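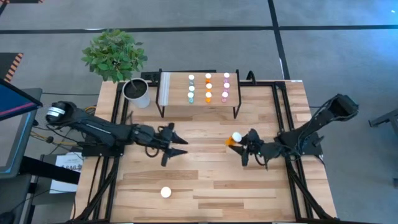
8 May 2018

Finally got the Ulik carbon block out of its housing this morning (Covadonga had to lend me the big strap wrench, the thing was on like it was welded!) and cut it in half on the bench saw. 2794 litres through it by the flow meter, all town water. Brown on the outer third, then pretty clean right to the core, so I reckon there's life left in it.

Chlorine strips next. Inlet colour came up straight away, outlet still blank after the full minute. Did it twice, same again. TDS hasn't budged, 54 in and 54 out, but carbon won't touch that anyway so no dramas.

The Amia cooler is another story. Cold tap is down to a dribble and I'm blaming the sediment stage, or maybe that kinked bit of tubing behind the tap (Covadonga says tubing, she's usually right). I'll swap the tubing first, it's cheaper.

Still to do: flush the new block, 10 litres to the sink before anyone fills a kettle. Ring Villanueva about O-rings, the grey ones, we're down to the last two. And whoever has the good measuring jug, please bring it back!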